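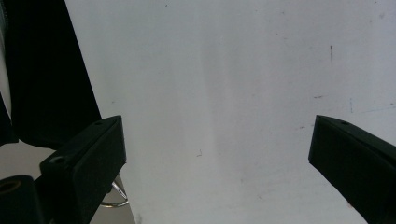
A white sheet over a work table is cheap, it makes small parts easy to find, and it saves the wood underneath. It also shows every mark. Some of those marks wipe off in seconds and some are there for good, and the way to handle them depends on what made them. On a sheet that has seen regular use you will usually find a mix: a short reddish-brown streak, a thin blue line, a few dark specks, and faint smears that only show when the light is low. This page covers how to clean a sheet like that, how to lay a new one, and how to tell when cleaning is a waste of time.

The instructions work for coated board and for heavy paper. Where the two need different treatment, I say so.

What you need

- a soft brush or a dry microfiber cloth
- a second cloth, damp and well wrung out
- a white vinyl eraser
- a drop of dish soap in a bowl of lukewarm water
- rubbing alcohol and cotton swabs (coated board only)
- a pencil, a straightedge and a sharp knife if you are replacing the sheet
- low-tack tape

Check the surface first

Put one drop of water near a corner and leave it for a minute. If it sits up and wipes away clean, the sheet is coated and you can use the damp cloth. If it soaks in or leaves a dull spot, the sheet is plain paper or bare board, and you should stay with the brush and the eraser. Do this test even if you think you know. Two sheets from the same stack at our shop in Flurstead turned out to have different finishes.

Cleaning the sheet

1. Brush it down dry. Work from the far side toward yourself and let the dust fall off the front. Skipping this turns loose grit into gray smears as soon as you wipe.

2. Go over the specks with the eraser. Use short strokes in one direction and light pressure. Brush the crumbs away as you go. Pencil and most scuffs come off at this stage.

3. On coated board, wipe with the damp cloth and a little soap. Cover the whole sheet, including the parts that look clean, or you will end up with a bright patch in the middle of a dull one. Dry it right away with a clean cloth.

4. Treat ink lines one at a time. Wet a swab with alcohol, roll it along the line, and throw the swab out as soon as it picks up color. Try it in a corner first. Ballpoint usually fades but leaves a trace. Permanent marker may need 5 or more swabs.

5. Leave brown or rust-colored streaks until last. Soap may lift them. If they stay after two tries, stop there. Scrubbing breaks the finish, and the rough spot will collect dirt faster than the rest of the sheet.

Soft bands of lighter and darker tone across a sheet are a separate matter. Sometimes they are wear in the finish, sometimes a slight wave in the material that catches the light. Neither one will wash out. Lean down and look along the surface from the side. A wave can often be fixed by lifting the sheet and taping it down again.

Laying a new sheet

Clear the table and wipe the wood. Any grain of sand left under the sheet will telegraph through it.

Measure the top in two places each way, as older tables are seldom square. Ours is a Tindavwood bench with a top 40 inches deep. Cut the sheet smaller than the top so that a strip of wood stays visible along the edges. A sheet cut flush gets caught by sleeves and lifts at the corners. It also leaves nowhere to put tape.

Set the sheet down from one long side and smooth it toward the other with your forearm. Tape the corners first, then the middle of each side — underneath, with the tape folded into a loop, if you want the face kept clear.

Weigh it down for the first day. Whatever you have standing by will do. A bottle near the middle and a carton off to one side are enough for board. Paper needs something at each corner too.
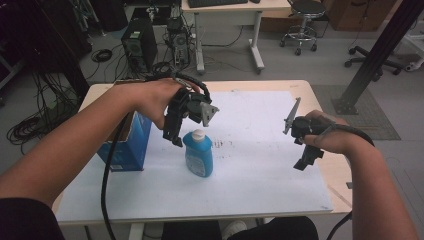 Keeping it clean longer

Stand bottles on the sheet with the cap screwed tight and the base dry. A ring of liquid is harder to remove than a scuff. Printed cardboard boxes can shed color if they get damp, so lift them to move them.

Keep cables off the surface where you can. Let them hang over the sides of the table. A black jacket dragged back and forth leaves gray rubs that look like dirt but need the eraser.

Cap pens when you put them down.

When to replace it

Turn the sheet over before you buy another. If the back has the same finish you get a second run out of it. Lawal Adeleke, who looks after the benches here, flips ours in May and gets seven months or so from each side. After that it goes under the paint cans. Replacement board is stock number 3416 in the Boonchu catalog, and it comes flat, packed between two scrap sheets that are worth keeping for test cuts.

Search this site Enter keyword Go

© Bakisis Workshop Notes | Contact us | Back to top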